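The Brerum Letter
Fri 7 June

Shared tables, again

Every few years someone rediscovers the idea that people would be happier and more productive if you took away their desks. It came round again this spring, when Buvenov announced that it was "retiring the assigned workstation" on both floors of its head office. The announcement ran to 10 pages. I read all of them, and I still can't tell you where a person is supposed to leave a coat.

I should say that I've been through this twice as an employee, once in a design shop and once at a magazine. Both times the desks came back within two years, quietly, first for the accounts people (who have paper), then for anyone who complained long enough. So I'm not a neutral party. But I do try to read these things with an open mind, and I asked Noreen Durrani, who runs the workplace side at Buvenov, to walk me through the numbers.

She was generous with her time. The company has 100 staff, and on a normal day, by their badge records, well under two thirds of them come in. Rent is the second biggest cost after pay. Put those two facts next to each other and you can see why a finance department starts looking at empty chairs. I have no quarrel with that. If a firm tells its people "we can't afford this much floor," most of them will grumble and get on with it.

What bothers me is that the memo doesn't say that. It says the change is for "energy" and "chance encounters." When I asked what they'd seen that pointed to more chance encounters, Durrani sent me a survey done in February. It had 2936 written comments from staff at several firms, gathered by a consultant called Gondal, and the summary claimed a "strong appetite for fluid space."
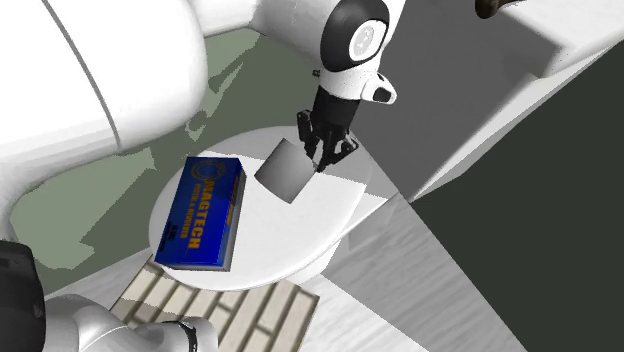

I went through as many of those comments as I could stand over a weekend. A good share of them were people asking for better light. Plenty were about noise. One woman wanted to know why the phone rooms have glass walls if they're meant to be private, a fair question that I've never heard answered. The word "fluid" came up a few times and mostly it was about the coffee. You could read a hundred of them in a row without finding a person who wanted to give up a drawer.

Gondal, it's worth adding, also plans the layouts. I'm sure they do decent work. All the same, when the firm that runs the survey also sells the tables, I'd want a second opinion before I signed anything, and as far as I can learn Buvenov didn't get one.

Babar Jadoon has spent most of his working life fitting out offices and is now at Baltik, where they tried shared seating and dropped it. I called him expecting an ally. He turned out to be harder to pin down. In his view the tables were fine. The trouble at Baltik was storage, then booking, then the fact that managers kept their rooms while everyone else got a locker the size of a shoebox. "People put up with a lot if the boss is putting up with it too," he told me. He thinks it could work in a place that meant it. I asked if he'd ever seen such a place and he said he'd get back to me.

He also made a point about shape that I hadn't considered. Long tables fill a room cheaply, and they're what most firms buy, but the people in the middle seats get bumped from both sides all day. Round ones waste floor. They also have no obvious end for the loudest person to sit at, and in his experience they're the first to be taken in the morning. Buvenov has ordered long ones.

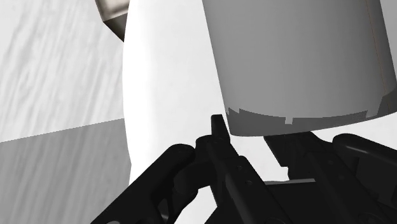

A tall white rounded form beside a gray cylinder. Simulated image.

Then there's the booking app. Staff will reserve a seat by the half day, and the seat is released if they haven't checked in within 10 minutes. I asked what happens to someone whose bus is late. Durrani said there would be "a grace culture." I asked whether the app knew about the grace culture. She laughed, to her credit, and said it was on the list.

My guess, for what it's worth, is that by winter the same people will be in the same seats every day, with a sweater over the back of each chair to make the point. That's what happened at the magazine. We had almost complete freedom to sit anywhere, and a new hire who used it on his first morning got such a look from the picture editor that he ate lunch in the stairwell.

Buvenov says it will review the plan after 4 months. I've asked to see the review, and I've asked who is writing it. Durrani didn't know yet. If it's Gondal, I think we can all save ourselves the reading.

Readers who have lived through one of these moves, good or bad, are welcome to write in, particularly anyone who kept their job and their stapler. I'd also like to hear from a manager who gave up a room and didn't get it back. Letters go in the next issue, names left out if you ask.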